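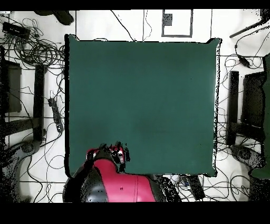 Towel Replacement in Shared Housing – Member Discussion

Hawthorne_Office
Members of the Hawthorne residence are asked to comment on the proposed towel rule. Each room would receive 2 bath towels in September, and worn towels would be exchanged at the front desk.

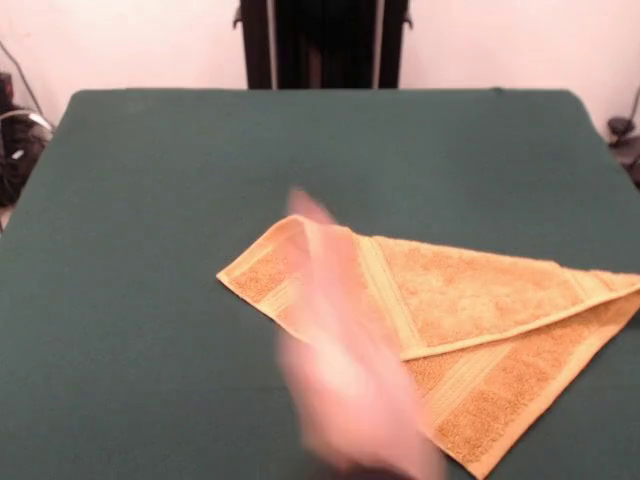

Yellow towel, folded, with woven band and hem.

Nunis_Resident
I support the exchange but object to the limit. A household of five cannot manage with two towels between laundry days.

linen_desk
The limit is reasonable. At Rurnmont we issued towels on request and lost 30 in one term. Residents with larger households may apply for more.

Nunis_Resident
An application should not be required for a basic item. I ask that the allotment be set per person – the laundry room can handle the added loads.

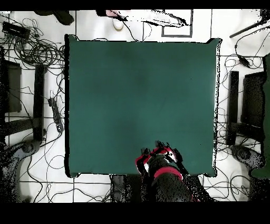 I would also ask that the desk remain open until 8 p.m. on exchange days, as many residents work late.

Hawthorne_Office
Both requests have been recorded. The per-person allotment will be priced before the rule is issued.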